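Contents | Previous | Next | Glossary | Index

Chapter 4
Cups, Bowls, and Other Quarrels: How Words Divide Up Things

Open any kitchen drawer and you will find objects whose names you know and at least one whose name you have been avoiding for years. The second kind gets called "the thing," as in "hand me the thing," and it usually arrives. Chapter 3 dealt with words that have more than one meaning. We turn now to a different trouble, which is how a word with a perfectly ordinary meaning manages to pick out the right objects in the first place, and what happens at the edges, where it starts to wobble.

Take "bottle." You have used it without incident since before you could tie your shoes. Try to define it, though, and you will probably say something about a narrow neck, glass, liquid, and standing upright on a shelf. Then someone brings you a ketchup bottle made of soft plastic with its cap on the bottom, and you will call it a bottle too, having just given up glass and half your idea of what a neck is for. Tip it over and it is still a bottle. Objects keep their names through a surprising amount of bad treatment.

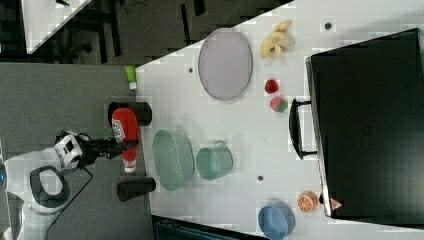 Figure 4.1. A red squeeze bottle on its side, with black cups lying near either end.

4.1 The Checklist View

The oldest account of word meaning, and still the one most people reach for in an argument, says that a word comes with a list of requirements. An object that meets every item on the list gets the word, and an object that misses one goes home. For "square" this works nicely: four sides, all equal, with right angles. Mathematicians are tidy people and their words behave accordingly.

The kitchen is less obliging. Suppose we say that a cup is a small open container, with a handle, for drinking from. Paper cups have no handle. Measuring cups are small and open, but anyone drinking out of one is having a difficult morning. An egg cup holds an egg. We could drop the handle and the drinking, and we would then be left with "small open container," a description that lets in ashtrays, thimbles, and a good part of the hardware store.

Defenders of the checklist have an answer. They say that the paper cup and the egg cup are separate senses of the word, each with its own list. This can be made to work, in the way that a suitcase can be made to close. The price is that we need a fresh list for each awkward object, and the lists no longer tell us why all those objects ended up sharing a word.

4.2 Good Examples and Poor Ones

A second account begins from a plain observation. Ask a roomful of people to draw a bird and you will get a great many small round creatures perched on twigs, and very few penguins. The people know that penguins are birds. They would say so under oath. A penguin simply isn't what the word brings to mind.

On this view a word is tied to a central case, called a prototype, and other things earn the word by being enough like it. Some members of the category are better examples than others, and speakers tend to agree about which. A dinner plate is a fine example of a plate. A big oval serving plate is a little farther out, and some households insist on calling it a platter. The plate under a flowerpot is farther out still, and in many homes it's a saucer that lost its cup and was given other work.

Color words are the favorite exhibit. Hardly anyone hesitates over a fire-engine red. Move one small step at a time toward orange and there is no step at which a bell rings, yet at the far end the word is plainly wrong. Somewhere in the middle, two people who have been married for 20 years will disagree about a sofa. 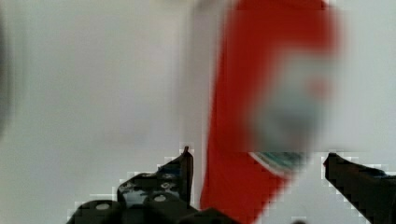
Figure 4.2. A bright red, out of focus against a pale background.

Notice that the fuzziness belongs to the border. The middle of the category is in good order, and most daily talk stays there, so the word "red" does its job well enough to stop traffic.

4.3 A Short Field Trip to the Catalog

People who sell things cannot leave borders fuzzy, as every item has to be printed on some page. Consider two housewares catalogs. Drelteck, a cautious firm, files its wares under plain headings: pans, pots, plates, cups. Anything deep with one long handle is filed under pans, and anything deep with two short ones under pots. The system held up until the buyers took on a deep pan with one long handle and one short one. It now appears on both pages, at 2 different prices.

Aketti goes the other way and sorts by use. There is a section for breakfast, one for soup, and one for guests. The customer who wants a bowl must first decide who is coming. A third seller, Bednárik, gave up on English nouns altogether and called its all-purpose dish the Grumis, with the result that customers write in asking for "the bowl thing."
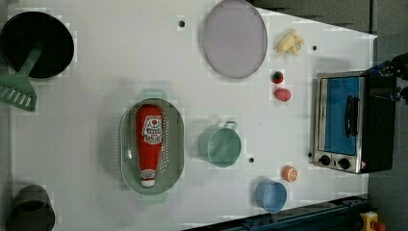

What decides whether an object is called a pot or a pan?

Shape and use share the decision, and usage differs from one speaker to the next. Deep sides and two small handles pull toward "pot," while shallow sides and one long handle pull toward "pan." When the clues point in different directions, speakers lean on what the object is mostly used for, or on what their parents called it.

The last point deserves more respect than it usually gets. Much of what we know about naming was handed to us by whoever was holding the object at the time. If your family called every flat-ended kitchen tool a spatula, then you probably do as well, and you will have met somebody by now who calls half of them turners and thinks you were raised in a barn.

4.4 Context Moves the Fence

So far we have talked as though an object simply sits there and waits for its name. The company it keeps matters too. Show people a deep, handleless container on a plain background and ask them what it is. Some will say cup and some will say bowl. Fill it with mashed potatoes and the vote swings toward bowl. Fill it with coffee and the same container swings back, though it hasn't changed in any way that a ruler could detect.
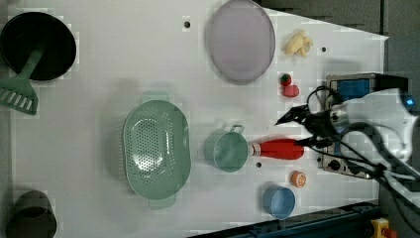 Size works in the same fashion. A "large" cup is a good deal smaller than a "small" bathtub, and only a philosopher would be bothered. We judge largeness against other members of the same category, so we must settle the category before the adjective means much of anything. Toy words add a further wrinkle. A toy banana can't be eaten, doesn't grow, and will outlast the house, and still a child who is asked for the banana hands it over without raising the matter of definitions.

Pretend food, fake flowers, and decoy ducks all show that an adjective can take away nearly everything the noun promised while leaving the noun in place. The checklist view has a hard time with them. The prototype view does somewhat better, as a decoy is certainly built to look like the central duck, but it has to explain why looks should count for so much in this case and for so little in the case of the penguin. We will come back to the duck in Section 4.6.

Before going on, pick 3 objects within reach and write down what you call each one and what else it might fairly be called. Keep the list. You will need it for the exercise at the end of Section 4.5, in which you trade lists with a classmate and try to remain on speaking terms.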